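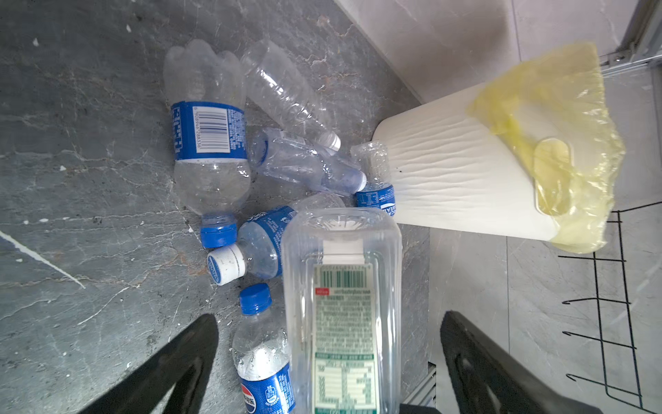
Arm operators and cell leads wanted - Nemarura bottle return, Lumbao site

Posted Dec 20, 2019

Hiring now for the sorting hall. Inside people first, then outside. Hand sorting on line two winds down over the winter, arms take the floor pile, people move to running them. 46 on the hall crew today, same number after. No one is let go over this, Marcelino Rivas has put that in writing, ask him for the sheet.

What changes

No more bending to the floor all shift. Less lifting. More standing at a screen, more paperwork too, sorry. Some of you will miss the talk on the line, we know. Breaks stay the same, shift times stay the same.

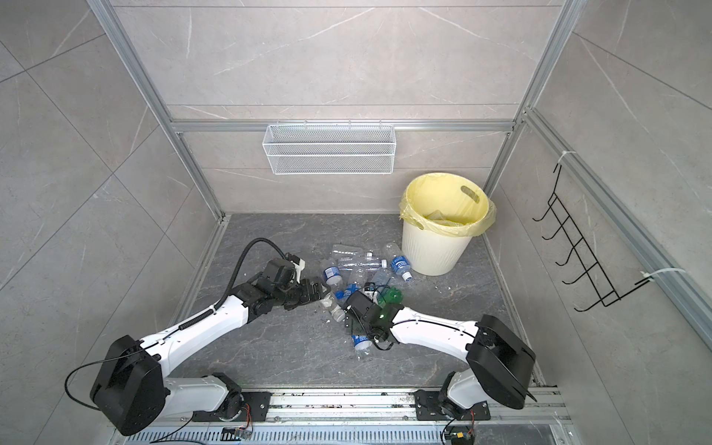

Operators run one cell each, two arms to a cell. You start the run, watch it, log every missed grab, and step in when something jams. Bottles come as people bring them back, so crushed ones, caps on, labels on, and a green one in the right gripper has to end up in the lined bucket same as the clear ones. You also swap bags, sweep the crumbs off the floor of the cell and check the cables before each start. Arms OFF before your hands go in. Every time, no exeptions.

Who we want

Patience. Good eyes. Reads and writes basic English. Hand sorters know which bottles give trouble and thats worth more to us than a certificate. No computer background needed. For cell lead, two years on any line and OK with training others.

Training

37 paid hours, all on the clock, with Virgilio Javier and Konrad Rainer. Fail the check the first time, you take it again. Don't want to move over? Baling and the dock both have openings, same rate.

Pay

Current line rate plus $54 a week for operators. Lead rate on request.

To apply

Slip in the box by the time clock or see Maribeth Policarpio in the front office. Outside applicants bring ID and one refrence. Evening shift fills first.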